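Workshop tips from the Stockdale open day

Home » Workshop » Tips

Posted 2022-09-09 by Jamie Ackroyd

The automation workshop at Stockdale opened its doors to the public last week and I went along with a notebook. I have no plans to buy a robot. My own shop is a single garage with a bench, a drill press and too many coffee cans full of screws. But people who run machines all day have to keep their benches in order, and I came home with more ideas for mine than I got from the last two tool shows I went to.

The demonstration was a sorting job. Small household things sit in a metal bin and the arm moves them one at a time. Each run lasted 8 minutes, with time for questions after. Most people asked about the robot. I asked about tape.

1. Route the cord along the tool

If a cord or hose has to move with something, fasten it to the part that moves and leave a loop at each joint. The technician bent the joint all the way both ways by hand on a small training arm before putting on the final tie. I did the same at home with the air hose on my swing-out reel and found I had tied it far too tight. It needed 2 more inches of slack at the pivot.

Use tape for the first try and ties once you know the length is right.

2. Leave the paper on acrylic sheet

Plastic sheet scratches if you look at it wrong. Keep the protective paper on while you measure, mark and cut, and draw your lines right on the paper. Peel it only when the piece is going into place. Offcuts should keep their paper too. If the paper has been on for years and won't let go, warm it gently with a hair dryer and pull it back low and slow. Don't scrape.

3. Use a bin with sloping sides for small parts

Parts slide toward the middle instead of hiding in a corner, and you can get your fingers under them. An old roasting pan does the job. I paid $40 for a set of flat-sided drawers in January and I like the pan better for anything smaller than a walnut.

A bin that gets real use will scratch. Leave it alone unless there is a burr. If there is, knock it down with a fine file and wipe out the dust before the parts go back in.

4. Clamp first, then tape

A spring clamp holds well on a rim and comes off with one hand. Painter's tape is fine for holding something flat and light – a sheet, a pattern, a note – but it creeps if there is any pull on it. Fold over one end of the tape before you press it down and you will have a tab to lift it by. Change it every few weeks or it leaves glue behind.

5. Try a new setup on odd shapes

Their test load was a mix of things that don't stack and don't match. The Grirkska team, who do the programming, said a gripper that is only ever tried on blocks will fool you. Same goes for a new shelf, tote or drawer divider. Load it with the awkward stuff first: a sponge, a soft pouch, a small box. If those fit and come out again easily, the rest will.

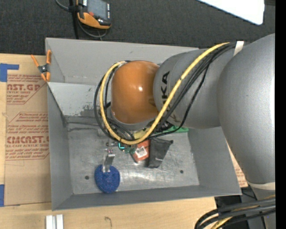
6. Keep the controls where you can reach them

Stand where you would normally stand, shut your eyes and put your hand on the off switch. If you have to feel around for it, move it. My table saw failed this one. I added a paddle switch at knee height the next evening, and it took less time than finding the right screwdriver.

7. Write a number on everything that gets lent out

The tool room at Stockdale marks every item with paint pen and keeps a plain notebook by the door. The highest number I saw was 3367, on a hex key. Paint pen lasts longer than a sticker on anything oily. Clean the spot with rubbing alcohol first and let it dry overnight.

Getting there

The workshop is behind the Ivlow building on the Briduvdale road. Parking is free but the lot is small – come early. Closed-toe shoes are required and they do check. The next open day is in January, and the sign-up sheet is at the front desk.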